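염색 공방 작업 노트
2026년 3월 14일, 토요일

오늘은 꼭두서니만 붙잡고 하루를 보냈다. 1월에 Nandport에서 주문한 뿌리가 이제야 다 도착했는데, 봉투를 열자마자 냄새부터 지난번 것과 다르다. 지난번은 흙냄새가 훅 올라왔는데 이번 건 살짝 달큰하다고 해야 하나. 저울에 올려 보니 259g. 한 솥 돌리고 시험용으로 조금 남길 양은 된다. 굵은 뿌리가 많아서 절구로 한참 찧었고, 덕분에 오른쪽 손목이 시큰하다. 다음엔 그냥 가루로 살까 싶다가도 가루는 속에 뭐가 섞였는지 알 길이 없어서 또 망설여진다.

매염은 어제 저녁에 백반으로 미리 해 두었다. 양모 실은 평소대로 했고, 면은 콩즙 처리한 것과 안 한 것을 나눠서 꼬리표를 달았다. 꼬리표를 연필로 쓰라고 벽에 크게 붙여 놓고는 정작 내가 볼펜으로 써서 하나가 번졌다. 다행히 매듭 모양으로 구분은 된다(콩즙 쪽이 매듭 두 번).

온도 얘기. 이번에는 진짜로 천천히 올렸다! 지난번에 전화 받다가 팔팔 끓여서 벽돌색도 아니고 갈색도 아닌 것이 나온 게 아직도 아깝다. 불은 제일 약하게, 김이 슬슬 오르는 정도에서 멈추고 뚜껑을 반쯤 덮어 2시간. 중간중간 나무 막대로 실을 뒤집었는데 너무 자주 만지면 양모가 엉기니까 참느라 혼났다. 물은 수돗물 그대로 썼다. 분필 가루를 넣으면 더 붉어진다는 말이 있어서 작은 병에 따로 덜어 시험 중이고, 결과는 월요일에 보고 적겠다.

첫 솥 결과부터 적으면 양모는 대만족. 주황기가 좀 남았지만 햇빛에 비추면 속에서 빨강이 올라온다. 면은 콩즙 처리한 쪽이 확실히 진하고, 안 한 쪽은 연어 살 같은 색이다. 이것도 나름 예쁜데 우리가 원하던 색은 아니다. 아무튼 식물로 빨강을 내다 보면 눈이 자꾸 공장에서 나온 빨강하고 비교를 하게 된다. 운동복의 그 쨍하고 반들거리는 빨강 말이다. 합성섬유에 광택까지 있으니 애초에 다른 동네 색인데, 머릿속 '빨강' 기준이 거기에 맞춰져 있으니 꼭두서니가 손해를 본다.

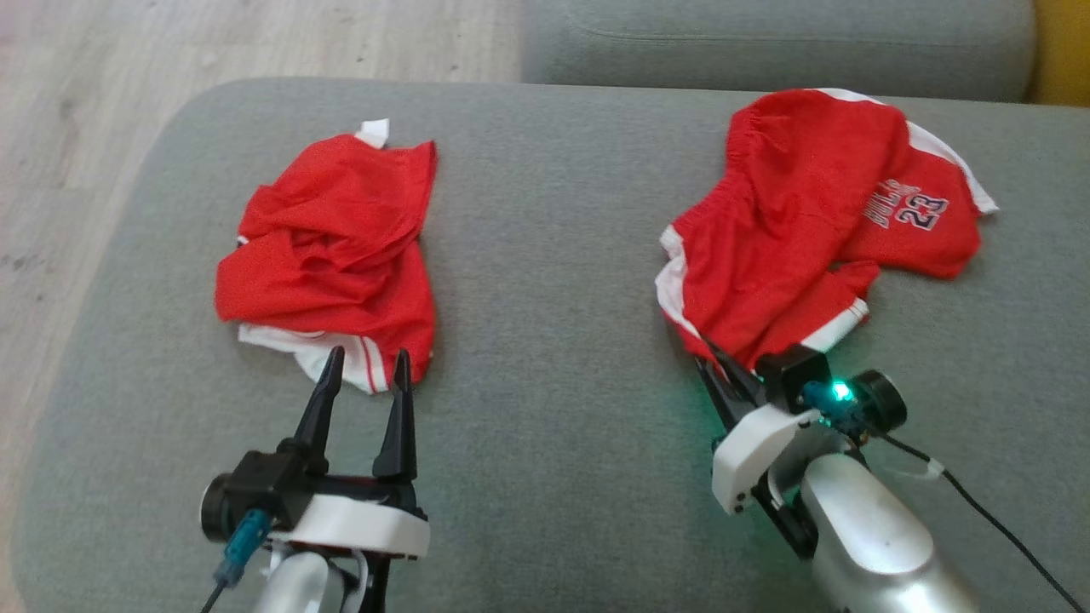

회색 소파 쿠션 위의 빨간 옷 두 벌. 왼쪽은 밑단에 흰 띠가 있는 농구 반바지.

두 번째 솥은 첫 솥에서 남은 물을 그대로 썼다. 색이 거의 빠졌을 줄 알았는데 살구색이 꽤 곱게 나왔다. 실타래 5개 전부 여기에 넣었고, 하나는 철 매염액에 잠깐 담갔다 뺐더니 바로 가지색 비슷하게 죽는다. 철은 정말 잠깐이면 된다. 숨 몇 번 쉬는 사이에 색이 훅 가라앉으니 장갑 먼저 끼고, 헹굼 물 먼저 받아 놓고 시작할 것. 오늘은 헹굼 물을 안 받아 놓고 시작해서 혼자 뛰어다녔다.

Jeradska 쪽 방석 커버 건은 두 번째 솥 색으로 견본을 보내기로 마음을 정했다. 처음 요청은 '차분한 빨강'이었는데 첫 솥 색은 거실에 두기에 좀 세다. Coutinho에서 부탁한 테두리 끈은 첫 솥 양모로 꼬면 딱 맞을 것 같고, 길이는 아직 답을 못 받았다. 답이 오면 여기 아래 빈칸에 써 주세요, 메모지에 쓰면 또 잃어버립니다.

견뢰도 시험 조각은 14번 봉투에 넣어 창가에 걸었다. 반은 검은 종이로 가렸다. 세탁 시험은 중성세제로만 할 예정인데, 예전에 알칼리 쪽 세제를 썼다가 분홍으로 확 돌아서 깜짝 놀란 적이 있다(그 분홍이 마음에 들어서 지금도 서랍에 있다). 헹굼은 물이 맑아질 때까지. 오늘 양모는 생각보다 빨리 맑아졌고, 면은 끝까지 찔끔찔끔 나왔다. 면은 백반 매염이 모자랐던 것 같다. 다음에는 매염을 하룻밤 더 두고 콩즙도 한 번 더 먹여 볼 생각.

Stotberg 솥은 바닥 용접 자리에 누런 얼룩이 생겼다. 녹이면 큰일이다, 철이 조금만 섞여도 빨강이 칙칙해지니까. 식초로 닦아 보고 안 지워지면 그 솥은 쪽 전용으로 돌리는 걸로. 일단 마스킹테이프로 '빨강 금지'라고 붙여 두었다.

남은 일: 찧은 뿌리 찌꺼기 체에 밭쳐 말리기, 백반 주문, 분필 가루 병 흔들어 주기. 찌꺼기는 버리지 말아 주세요. 한 번 더 우려 볼 겁니다.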